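Steletholm moves produce stalls to winter schedule, resets cooler limits

Steletholm's covered market will change its trading hours and storage rules for fresh produce in October, the market office said in a notice to stallholders. The changes apply to all 53 produce stalls in the Morrison hall and to the shared cold rooms on the Vitov Street side.

Under the winter schedule, stalls open one hour later and loading ends before the public doors are unlocked. Late deliveries will go to the side dock on Plodel Lane, where a second scale has been installed. Vehicles may stand at the dock for the length of one unloading only.

The storage rules are the larger change. Leafy greens and sweet corn stay in the main cold room, which is held at 4 degrees Celsius. Peppers, cucumbers and eggplant move to a separate room kept at a higher setting, as these crops pit and soften when they are chilled too far. Until now both groups shared one room, and stallholders had reported losses on peppers held over the weekend.

The two rooms have a combined floor area of 844 square feet. Nearly all of it is already assigned. Stalls that want additional shelf space must apply in writing by Thursday, and requests will be filled in the order received. Shelf tags must show the stall number and the date of arrival. Untagged crates will be moved to the dock.

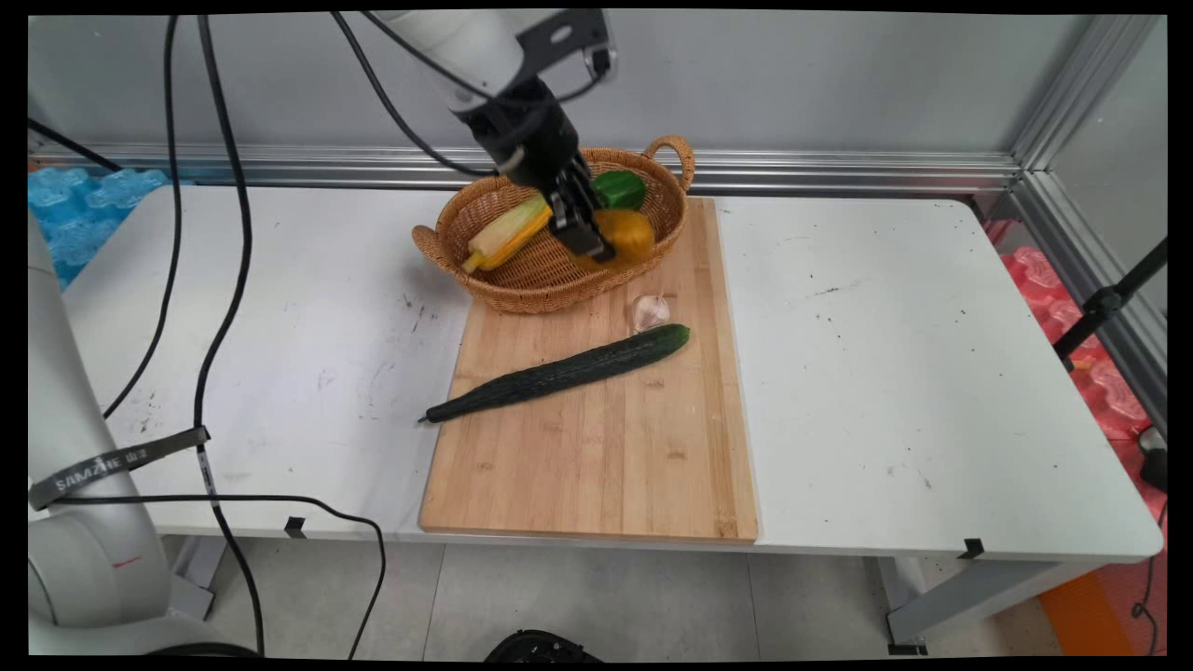

MARKETS & FOOD SUPPLY

Retail display rules are unchanged. Corn and peppers may be sold by the piece or by weight, provided the unit is posted at the stall. Mixed baskets must carry a single price and may not be weighed with the basket included.

Rent for the cold rooms stays at the current rate through the winter. The office will review temperature logs after the first 2 months and may adjust the setting in the pepper room - the main room will not be altered. Copies of the notice are available at the Morrison hall entrance.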